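## Laying out and checking a moulded tool case

Applies to small household kits with fitted recesses in both lid and tray. Time needed: 20 minutes.

### 1. Prepare the surface

Use a plain, light-coloured table. Small metal parts such as hex keys show up well against white. Wipe the top down and leave one half free for the contents. A cloth hung behind the far edge stops small items rolling off the back.

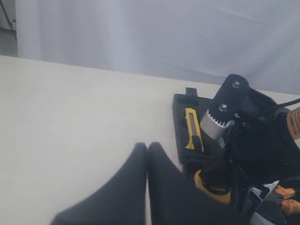 *White tabletop with cloth backdrop, left half kept free.*

### 2. Open the case

Lay the case flat, release both latches and fold the lid back until it rests on the table. Do not lift the case by the handle while it is open.

### 3. Check the lid, then the tray

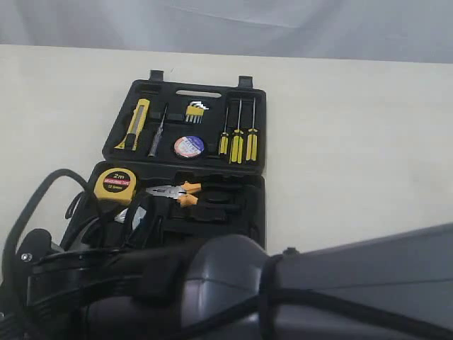 Work from left to right and press each tool to confirm that it is held by its recess. Retract the blade of any knife before handling it. In this layout the knife is at the far left of the lid, next to the tester screwdriver, with the insulating tape below the hex keys and three yellow-and-black screwdrivers on the right. The 2m tape measure belongs in the upper left corner of the tray.

### 4. Record and close

Note missing items on the kit sheet (ours is Turnum 442). Close the lid slowly. If it resists, a tool is sitting proud; reopen and reseat it.

Checklist by Soledad Iglesias, revised January.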